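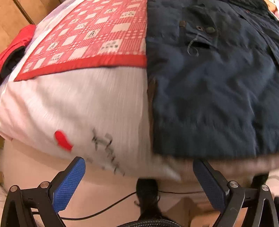 Filed under: Opinion, Home Life

I own a chest of drawers. It's a perfectly nice one, and I bought it with the sincere belief that a person with a chest of drawers is a person whose clothes are in it. Yet on any given Monday the real action in my bedroom is a heap. A jacket on top of a blouse on top of something I tied around my neck on Saturday, all of it slung over whatever was closest when I walked in.

I want to stick up for the heap.

I've been reading the tidying people for years, and I like them, I do. I've done the thing where you hold up a sweater and ask it questions. I paid 109 dollars for a set of Ornel drawer dividers (they're very handsome) and spent a whole weekend in April rolling my socks into little sushi. And for almost two weeks it was wonderful! I kept opening the drawer just to look. Then I had a busy few days, and the sushi came undone, and now the dividers mostly keep the phone chargers apart from the birthday candles.

What bothers me about most of that advice is that it only knows two kinds of clothes, clean and dirty. Clean goes in the drawer, dirty goes in the hamper, end of story. But most of what I wear is neither one! Take a jacket. You wear it for an hour, to the store and back. It isn't dirty. You'd be nuts to wash it, especially a lined one with pockets and snaps and strings that come out of the machine in a knot. But it also isn't clean the way a folded T-shirt is clean, and something in me refuses to put it back next to the ones that are. So it goes on the heap with the other in-betweens, and it'll be worn again by Thursday or so without bothering anyone.

My neighbor Hafiz Sopacua thinks this is a character flaw. He has hooks. He has a whole row of them inside his back door from a place called Tadside, and every jacket in the house has its own, and if you come over and hang yours on the wrong one he'll quietly move it while you're getting a drink. I asked him once where he puts a scarf he's worn for one dinner and he said "in the scarf drawer," like I'd asked him where he keeps his milk. I love Hafiz. I could not live in his house for 60 minutes.

But he got me thinking about scarves, so let me talk about scarves for a second. A square scarf is the hardest thing in the world to store. Fold it and it gets creases, and then you have to iron it, and the ironing board is behind the vacuum. Roll it and it's a lump. Hang it and it slides right off and lives on the closet floor until you move. I have one from the old Pillai shop, a really busy print, and I bet I've worn it more in the months since I gave up on putting it away than in all the years before that. It's out, I see it, I put it on. The nice ones I filed in tissue paper, I forgot I owned.

Same goes for anything crinkled. If you have a blouse with that scrunchy pleated texture, you already know. Ironing ruins it. Folding it flat for a month does it no favors either. Mine tells me on the label to twist it up like a hank of yarn and leave it alone, and I followed that instruction exactly one time. Draped over something suits it fine.

Now, I don't think the heap should be lawless. I've lived with the other kind, the kind that starts on a chair in January and by spring you can't say for sure there's a chair. So I do have rules, and I'm pretty strict about them.

Nothing damp goes on, ever. Gym clothes don't count as in-between no matter how short the workout was. Check the pockets before you drop it, or you'll be calling your own phone at seven in the morning. No whites under new denim or anything dark you haven't washed yet (I learned that one on a pillowcase). And once a week the whole pile gets picked up and sorted, every piece, no skipping to the bottom and calling it done. It takes me less than one side of a record. Half of it gets washed, a few things go back on hangers, and usually there's one item I'd been blaming the dryer for.

Hafiz's answer to this is that if I can sort it once a week I can sort it once a night. Sure. I could also floss at lunch.

There's a furniture company, Nurketia, selling a thing that's basically a ladder for your worn-once clothes. It costs 300 dollars. A coworker of mine has it and swears by it, and it does look good in her hallway, but I can't get past the price for something that does the job of the end of the bed. Though I notice it's the first product I've seen in ages that admits the in-between clothes exist, so good for them, I guess. Somebody over there has a heap.

I think what I'm really arguing for is a little less shame about it. When people come over I used to scoop the whole pile into the closet and lean on the door. Then afterward I'd pull it all out again, and now it was wrinkled and smelled a bit like shoes, so it really was laundry. I'd made a load of wash out of pure embarrassment. These days I leave it. My sister came by last weekend, walked in, moved my jacket over six inches and put hers down next to it. Then she went home in my scarf, and I'd like it back.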